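Tumton Lab > Notebooks > Arm and Gripper Trials > Kitchen simulation

Print this page | E-mail this page

9 October 2018

Gripper comparison in the simulated kitchen, continued. Present: me, and Abdul-Rahman Darko in the afternoon.

Aim for today: finish the comparison between the Hatura fingers (two short fingers, parallel motion) and the Akolgo fingers (longer, slightly bent inward) on the same arm model, with the same controller gains. Last week I changed the gains in the middle of the series, and then it was not possible to say which difference came from the fingers and which from the controller. So I have thrown away those runs and I started again with one settings file for both. It is saved in the shared folder under the name "gains_common". Please do not edit it. If you want other gains, make a copy first.

The kitchen layout is the one which Gudrun Lammers prepared in July. I did not move any furniture. The only thing I changed is the base position of the arm. In the old position the elbow came too close to the pillar on the island when the arm wanted to go to the left half of the counter top, and the planner made a very long way around it. Now the base stands further to the right, and most of the paths are short. I must say that I lost the whole morning with this. First I believed the planner was wrong, then I believed the collision shape of the pillar was too big, and only after coffee I plotted the elbow and saw that the planner was right all the time. There really is not enough room for it.

For each finger set I run the same list of 99 start poses. The arm begins in the rest pose, goes to a point near the edge of the island, waits there, and then goes down to the target. I write down if the fingers close on the target, if they touch the marble before closing, and how long the controller needs to settle at the waiting point. The settling time is the number I care about most, because Abdul-Rahman wants to use it for choosing the controller.

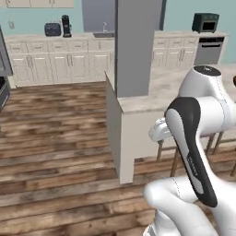

The waiting point was a discussion between us. Abdul-Rahman would prefer it directly over the counter, so that the last movement is only vertical. I prefer it a little outside the edge, because then a bad settling does not bring the fingers against the stone. We agreed to keep my version for this series and to try his version for the next one. To be fair, his version saves time in every run, and if the controller is good enough there is no reason against it.

Results with the Hatura fingers: 14 runs touched the marble before closing. All of them were with targets lying flat. I looked at the joint log for each one and the reason seems to be the wrist, which is still turning when the arm starts to go down. It is the same kind of error every time, so I think it can be repaired with a longer wait or with a stricter limit for "settled". The limit is now quite generous. I took it from the old Drirna controller example and never checked it.

Results with the Akolgo fingers: five runs touched the marble. This surprised me, because the fingers are longer and I expected more contacts, not fewer. Abdul-Rahman has the opinion that the offset of the tool center is different in the two model files, and that with the Akolgo file the arm simply stays higher. I checked and he is right that the offset is not the same. I measured it against the drawing and the Akolgo file is correct. The Hatura file puts the tool center too far back in the direction of the wrist, therefore the fingers come lower than the planner believes. So the comparison for contacts is not fair at this moment, and I will not put these two numbers in the report. I leave them here so that we remember what happened.

The settling times can still be used, I think. The tool center has no influence on them, only the mass of the fingers has, and both masses are correct in the files (I compared with the data sheets). The longest settling was 1,604 ms, with the Akolgo set, in a pose where the arm is nearly stretched. The plot shows the shoulder joint going past the goal and coming back slowly. With the Hatura set the same pose is clearly better. This fits with what one would expect from a heavier tool at the end of a long arm, but I would like to see it in more than one pose before I write it as a finding.

One remark about the simulated camera. It is fixed behind the arm and looks over it to the back wall. For watching the general motion it is fine. For judging contact it is not useful, because I cannot see from there if a fingertip is on the marble or a small distance over it. I used only the contact log for counting. Gudrun suggested to add a second camera low at the island, looking along the counter top. I asked her to send me the pose she has in mind.

Also, the rendering makes the runs much slower than necessary. With rendering turned off the series was finished before lunch would be over; with rendering it takes until evening. For the next series I will render only the runs where contact is reported, and repeat those with the same seed.

To do:

- Correct the tool center in the Hatura file, ask Gudrun to check it against the drawing.
- Repeat the full list with both finger sets.
- Try a stricter limit for "settled", first with Hatura only.
- Waiting point over the counter (Abdul-Rahman's version), after the repeat.
- Find out if the Drirna controller accepts a separate gain for the shoulder. The manual speaks of it in one place and in another place it says the gains are common for all joints.

Added later, before going home: the tool center is corrected and the Hatura series is running again over night, without rendering. Abdul-Rahman has the password for the machine if it must be stopped.

Contact | Copyright Tumton Lab | Back to top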